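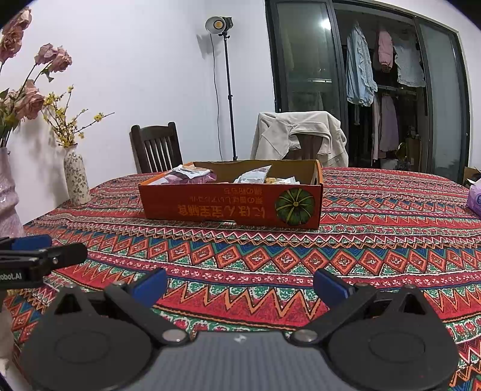 Ibrahim, travel tips editor

Packing at the kitchen table is half the fun of a trip! I start two days early and roll everything soft (socks go inside shoes, always). Shampoo lids get a scrap of cling film under the cap before they're screwed down, and then the bottle goes in a freezer bag, standing up if you can manage it.

Weigh the case on your bathroom scales: step on holding it, then step on without it and take one from the other. My little cabin bag came to 900 g empty, so there was loads left for presents!

Save the old tea towels too. Two of them wrapped round a jar of jam got it home from Daltetano in one piece, and they wash at 40 with everything else. Pop a dry teabag in each shoe for the journey back.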